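Stikska Comedy Festival
Programming and Venues Meeting, 21st August
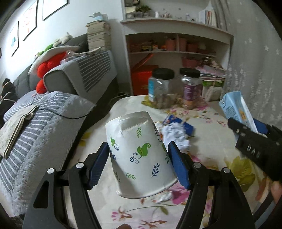 1. Minutes of the June meeting
Approved with one correction: the get-out time at the Janix Room is 15 minutes, not 10.

2. Box office
Total tickets issued 3229, of which 323 were complimentary. Comp rate is above the limit set in the venue agreement. Press comps to be logged separately from next season.

3. Janix Room
Capacity stays at 69 seated. The request for a standing row at the back was refused on fire exit grounds. Radio mic dropouts were reported during 2 late stand-up slots. Plendex to supply replacement receivers and a wired backup at stage left.

4. Rutkowska Hall
Sound bleed from the bar into the solo shows continues. Agreed: bar shutters down during performances, ice machine off from house open. Sketch groups with more than six lighting cues must send a cue sheet one week ahead.

5. New material nights
Sets to be held at eight minutes. Red light at seven. The host's time is to be included in the running order, which was not done in June.

6. Access
Captioned performances: quote received, over budget. Deferred.

7. Any other business
Poster deadline unchanged. Storage key still missing.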